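# Sorting, stacking and storing everyday bowls

Revised 1/27/25. This replaces the earlier page, which dealt only with dinner plates.

The method below is for a household cupboard holding bowls of mixed origin: some bought as a set, some left over from older sets, some picked up singly. It assumes fixed or adjustable shelves behind a door. Open shelving is dealt with briefly near the end. Serving dishes with lids are outside the scope of this page.

## What you need

- A clear worktop or table next to the cupboard
- A tape measure marked in millimetres
- A soft pencil and a strip of masking tape
- Two dry tea towels
- Thin felt or paper separators, if any of your bowls are glazed stoneware
- A damp cloth for the shelves

Separators are sold in packs, and the Kultero felt discs are a reasonable size for cereal bowls. Kitchen paper folded in four does the same job and costs almost nothing, though it has to be replaced when it gets greasy.

## Terms used

**Rim** — the upper edge of the bowl. On a thin bowl this is the part that chips first.

**Foot** — the ring or flat patch the bowl stands on. An unglazed foot is rough enough to scratch the glaze of the bowl under it.

**Wall** — everything between the foot and the rim. Steep walls make bowls jam together. Shallow walls make them slide.

**Nesting height** — the extra height each bowl adds to a stack. This is the measurement that decides how many will fit on a shelf.

## Step 1: Empty and wipe

Take everything out, including whatever has collected at the back. Put the bowls on the worktop in a single layer. Don't stack them yet, even temporarily, as temporary stacks tend to go back into the cupboard as they are.

Wipe the shelf with the damp cloth and dry it with one of the tea towels. If the shelf has a liner, lift it and wipe underneath. Crumbs and grit under a liner make a stack lean.

## Step 2: Check each bowl

Run a fingertip slowly round the rim, then round the foot. You are feeling for roughness. A chip that can't be seen under a kitchen light can usually be felt.

Sort by result:

1. Sound bowls stay on the worktop.
2. Bowls with a chipped rim come out of use for food. A small one will do for pegs, screws or plant cuttings.
3. Bowls with a crack running down the wall are thrown away, wrapped in newspaper.

Tap any doubtful ceramic bowl with a knuckle. A sound one rings and a cracked one gives a dull note. The test is no use on plastic or melamine. For those, look for crazing and for dark lines in the base.

## Step 3: Sort by shape, then by size

Most people sort by size or by set. Shape should come first. Two bowls of the same diameter may not nest at all if one has steep walls and the other is nearly hemispherical, and forcing them together puts the load on the rim of the lower bowl.

Set out three rows:

- **Rounded.** Domed underneath, with little or no foot. These nest closely but rock when they stand alone.
- **Straight-sided.** Flat base, walls close to vertical. These hardly nest and take up the most height.
- **Flared.** Small foot, wide rim. These nest well and are the most easily knocked.

Within each row, put the largest on the left. Bowls of the same size go together whatever their colour or maker.

## Step 4: Pick up and turn a bowl correctly

This part causes most of the breakages, and it is the part that people skip.

Take the bowl at the rim with the thumb on the outside and two fingers on the inside, pressing across the wall. The grip should be firm enough to stop the bowl swinging and no firmer. Hold a light bowl with one hand. For anything heavier than a cereal bowl, put the other hand under the foot before lifting.

To turn the bowl over, tilt it away from you until the outer surface faces upwards, then lower the far side of the rim on to the tea towel first. Let the near side follow. Setting the whole rim down at once is noisier and, with thin ware, more likely to take a flake off the edge.

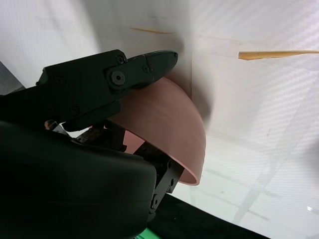 Perihan Ekinci wrote in to disagree with the rim grip. She holds that a rounded bowl should always be carried from below, with a spread palm, and that pinching the wall is a habit picked up from plastic picnicware. Her own Melis bowls have been carried her way since she bought them, and none has chipped.

Her objection is fair for carrying across a room. A palm under the base is the steadier hold over any distance. It doesn't help when the bowl has to be turned over, or lifted out of a nest, where there is no room underneath for a hand. The working rule is to use the rim to lift and turn, and to move to the base to carry.

## Step 5: Measure the nesting height

Stand one bowl on the worktop and measure from the worktop to the rim. Write the figure down as A. Place a second, matching bowl inside it and measure again, to the upper rim. Write this down as B. The nesting height is B minus A.

Now measure the clear height of the shelf, from its surface to the underside of the shelf above. Take off enough for your fingers to reach over the top rim and lift. The width of your hand laid flat is a safe allowance, and in the case below that was 89 mm.

A worked case:

| Item | Measurement |
|---|---|
| Clear shelf height | 289 mm |
| Hand allowance | 89 mm |
| Height available | 200 mm |
| Height of one bowl (A) | 70 mm |
| Height of two nested (B) | 90 mm |
| Nesting height | 20 mm |

Subtract A from the height available, which leaves 130 mm. Divide by the nesting height. The result is 6.5, so six more bowls will fit above the first, giving a stack of seven.

Seven is what the shelf permits. It may still be too many for the bowls. Thin porcelain and anything with a narrow foot should be kept to four. Melamine can go to the full height.

## Step 6: Decide which way up

Bowls in daily use should stand the right way up. They are quicker to take out, and air reaches them from above if they went away slightly damp.

Bowls used a few times a year are better stored upside down, singly or in pairs, to keep dust out. Lay a cloth or liner under the rim. Don't build tall stacks upside down: the whole weight comes down on one thin edge, and the stack is hard to grip.

Rounded bowls without a foot are an exception. If they rock the right way up, store them rim down whatever their use, no more than two high.

## Step 7: Load the shelf

Mark the position of each stack with masking tape along the front of the shelf and pencil the type on the tape. It can come off once everyone in the house knows the arrangement.

- Put the heaviest stack against the side wall of the cupboard, over the shelf support.
- Keep the daily stack at the front, between waist and shoulder height.
- Leave a finger's width between stacks. Rims that touch will knock when the door is shut.
- Place separators between stoneware bowls with unglazed feet.
- Put single, odd bowls in front of a low stack, never on top of one.

Large mixing bowls go on the lowest shelf. If they nest with a colander, put the colander in last.

For a long shelf, check the load before filling it. One Wesura wall cupboard fitted with chipboard shelves began to sag in the middle under stoneware, and a third support pin at the back cured it. The shelf can also be turned over once it has started to bow, though this only delays the problem.

## Open shelves

The same steps apply, with two changes. Keep stacks to half the height calculated in Step 5, and fix a lip or a thin batten along the front edge if the shelf is above a worktop. Bowls on open shelves near a hob gather a film of grease and should be washed before use if they have stood for more than a week or two.

## Common faults

**Bowls stuck together.** Usually two sizes that are nearly the same, pushed together while warm. Stand the lower bowl in warm water and put cold water in the upper one. Wait a few minutes, then twist gently. Don't prise with a knife, and don't use boiling water on old or crazed ware.

**Stack leans to one side.** Check for a warped bowl. Turn each one a quarter turn in the nest until the lean disappears. If it won't, move the warped bowl to the top.

**Grey marks inside.** These are metal marks from cutlery and not scratches in most cases. A paste of bicarbonate of soda and water, rubbed with a soft cloth, removes them. Use no abrasive on matt glazes, where it leaves a shiny patch.

**Rim chips although the stack is low.** Look at the door. A hinge that lets the door swing in too far will touch the front stack every time it closes. Move the stack back or adjust the hinge.

**Plastic bowls smell of the cupboard.** Wash, dry fully and leave out overnight before putting them back. Drosum liners and other rubber-backed liners can be the source — take the liner out for a few days and compare.

## Upkeep

Repeat Step 2 in July and again in the new year. The full sort only needs repeating when a new set comes in or a shelf is moved. If a replacement bowl doesn't match the old ones, measure A and B again with the new bowl in the nest before adding it to the stack.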